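Restroom cleaning arms: budget questions from building managers
Last updated 11/27/20

Should we buy one this year?
Probably not. Vaughan and Diltberg both sent quotes in September, and neither would put a cleaning time in writing. Rhun Penry asked them twice. If a seller can't give you minutes per stall, you can't work out what the arm saves you.

What does the quoted price leave out?
Mounting, mostly. The arm has to sit on something solid within reach of the toilet, and that something takes up floor space you may not have. At Skestthorpe we measured 18 restrooms, and only 3 had room for a base cabinet with the door still opening all the way. 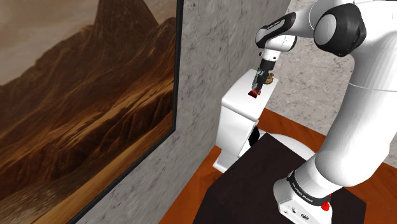
Then there's the gripper, which is often a separate line on the quote. Ask what it can pick up, and ask for the price of spare fingers while you're at it.

Can we trust a simulation?
For reach, more or less. It will tell you if the arm gets to the tank lid or bumps the wall. It won't tell you much about wet floors, worn seats or the things people leave behind. Ondow's sales deck treats simulated runs as proof of cleaning. We don't.

How should we budget for service?
Get the contract price before the purchase price. One quote had service at $482 a month per arm, with 2 visits a year included and travel billed on top.

Is leasing safer?
Only if you can end the lease early. Read that clause first.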